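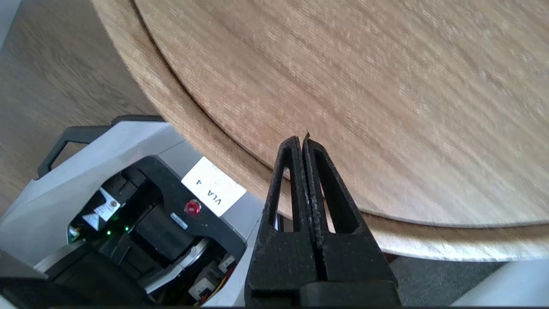 Porque é que a pinça indica "fechada, com objeto" quando não segura nada?
Porque o controlador Porus infere a presença da peça a partir da corrente do motor, e qualquer resíduo entre os dedos chega para o enganar.

4.2 Falsa preensão (erro 1782)

O fabricante chama a isto "deteção inteligente". Trate-a com reserva: em duas células da Grasside o braço seguiu o ciclo inteiro sem peça e sem alarme.

1. Pare o ciclo e ponha ambos os braços em modo manual.
2. Corte a alimentação. O botão de paragem não a corta - apesar do que diz o folheto da Ikix.
3. Espere 14 segundos.
4. Inspecione as faces interiores dos dedos. Basta uma migalha.
5. Limpe com um pincel seco. Não use ar comprimido.
6. Religue e feche a pinça em vazio. Se o estado continuar "com objeto", repita a partir do passo 2.

CUIDADO: Nunca meta a mão entre os dois braços com a alimentação ligada. As luzes verdes não garantem que o braço esteja imobilizado.

Nota: A versão de dezembro promete corrigir o erro. Ragnvald Halvorsen testou-a em 200 ciclos e voltou a obtê-lo. Até haver melhor, faça o passo 6 no início de cada turno.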